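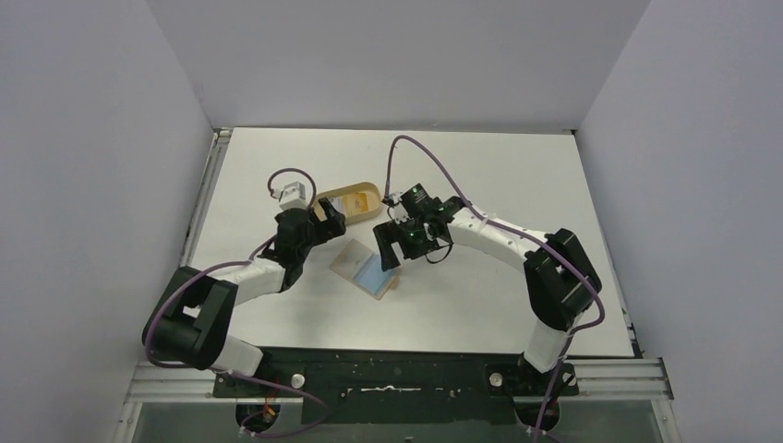 Leave the tray where it is, Solange said, and you can do what you like with the rest.

Four times on the phone she'd said it. Faustine had the receiver under her chin and a roll of tape in her teeth and said mm, mm, yes, the tray. Then the line went and she was left with the van coming at 3 and the whole back room still to do.

White table, gray walls on three sides of it. You stood at the front and you worked. That was the job, eleven years of it if you believed Solange, eight if you believed the pay slips. Sort, pass, next one.

She started with the shelves. Twine. Labels, the old Clurkine ones nobody could peel. A jar of buttons, why buttons. Boxes marked Allon that had never had anything from Allon in them. She wrote KITCHEN on one because the pen was in her hand and then there wasn't time to cross it out.

"You're taping the lid on upside down," said Raphaël.

"It's a box. It doesn't care."

He'd come in with his coat on. Her brother always had his coat on, like any room he was in was a train platform. He looked at the table a while.

"What about that?"

"Stays."

"The tray?"

"The tray stays. Solange said."

"It's a tray, Faus."

"I know what it is."

He went and carried something heavy, to be useful. She heard him on the stairs, bump, bump, a word their mother wouldn't of liked. Bump. Then talking — Gilles must be down there already, early, Gilles was never early.

More shelves. Receipts in a shoebox, one of them for 2,991 and nothing written next to it. 2,991 what? For what? She put it in her pocket. Later. Everything was going in the pocket or in the box that said KITCHEN.

The first summer, August, so hot the tape wouldn't hold, Solange had sat her down in front of that table and slid the tray across. You put it down there, she said. Anything you can't decide about, there. Don't stand holding it. And Faustine had laughed, and by the end of the week she'd put down a key, a glove, a letter to someone called Mulligan, and an apricot. Solange ate the apricot. The letter took some three months. The key never did get decided.

"Gilles wants to know are we done," Raphaël shouted up.

"No!"

"He says he can see the bottom of the van!"

"Then put something in it!"

She did the last shelf with her forearm, one sweep, straight into the box. Awful noise. Tape over the top, tape round, tape round agian. Her coat. Her bag. The phone was going, Solange, it had to be Solange, and she let it go five rings with her hand on the light switch.

She picked up.

"Is it where I left it?"

"It's where you left it."

"You haven't moved it even a little?"

Faustine felt in her pocket for the receipt. Folded it once, held on to it.

"Solange," she said, "what cost 2,991?"

Quiet on the line, and down in the street Gilles leaning on the horn.

"Oh," said Solange. "Well, put that down a minute and I'll tell you."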